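Rasutum Household Task Suite

Simulated two-arm and single-arm manipulation environments for training and evaluation

Supplied by Luvcombe
Product reference: RS-283
Licence types: Academic, Commercial, Site
Page last revised November 25, 2023

Overview

The Rasutum Household Task Suite is a library of simulated environments in which robot arms operate ordinary domestic appliances. It is intended for research groups and engineering teams who need to train, compare or check manipulation policies before committing time on physical equipment. The suite is supplied by Luvcombe under licence and runs on the customer's own machines. An internet connection is required for activation and for updates, and at no other time.

The current release contains 13 appliance tasks. Each task comes with its own appliance model, a set of starting positions, a written definition of success and a scoring script. Appliances are modelled with moving parts: levers travel, doors turn on their hinges and knobs stop at their limits. Resistance can be set by the customer for each joint, and the default values are listed in the reference manual.

What is supplied

The standard package consists of the simulator, the task library, the reference manual and a set of 3000 recorded demonstrations. The demonstrations were produced by trained operators at our Skiserville office and were reviewed one by one before inclusion. Failed attempts have been kept in a separate folder and are labelled as such, following requests from several licence holders who wished to use them in training.

Camera views may be placed anywhere. Two are configured by default: a fixed view of the whole table and a view carried at the wrist. The wrist view turns with the gripper, and customers whose software expects a level horizon should consult section 9 of the manual before collecting data.

Lighting, table finish and wall colour can be varied between runs, either from a list or at random. The random setting is switched off in the evaluation profile so that results from different sites may be compared.

Requirements

A workstation with a dedicated graphics card is needed for rendering. Training without rendered images is possible on machines without one, although the wrist view will not be available. Customers are advised to run the checking tool, available free of charge from the downloads page, before placing an order.

Robot models are loaded from standard description files. Customers may bring their own arm and gripper models; conversion is included in the Site licence and is charged separately in all other cases. Models sent to us for conversion are held in confidence and deleted on request.

Support and updates

Academic licences include support by email. Commercial and Site licences include a named engineer and a scheduled call each quarter. Updates are issued twice a year, and the October update is included in all orders placed from that month onwards. It corrects a fault in which door hinges could be pushed past their stops when a gripper closed on the handle at speed — licence holders working with oven tasks should install it before collecting further results.

Training for new users is delivered remotely by Malte Grube, Head of Customer Training, and takes one working day. Sessions on site can be arranged by agreement.

Limits of use

The suite does not model heat, steam or the behaviour of food while cooking. Results obtained in simulation should not be taken as evidence that a robot is safe to operate near people. A separate assessment of the physical installation remains the responsibility of the customer.

Cables are shown for visual realism and have no effect on the motion of the arms. This may change in a later release.

Toaster and oven tasks

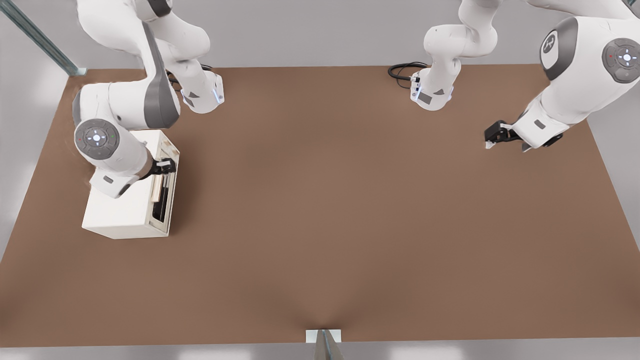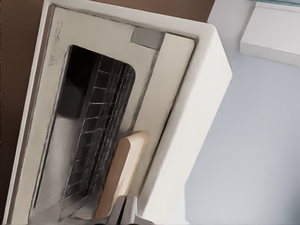

Reading time: 4 minutes

Both appliances belong to the kitchen group. In the toaster task, the left arm holds the small black lever or handle while the right arm is free, its gripper open over the table. Customers may assign the second arm a task of its own or leave it at rest. The oven task is scored on the handle and door alone, and the position of the wire rack is recorded but does not affect the result.

Ordering

Quotations are issued in writing and remain valid for 30 days. Orders from universities and public bodies should be accompanied by a purchase order number. Customers moving from the earlier Lynch package may carry over their saved policies, subject to a compatibility check, and should state their existing licence number when writing to us.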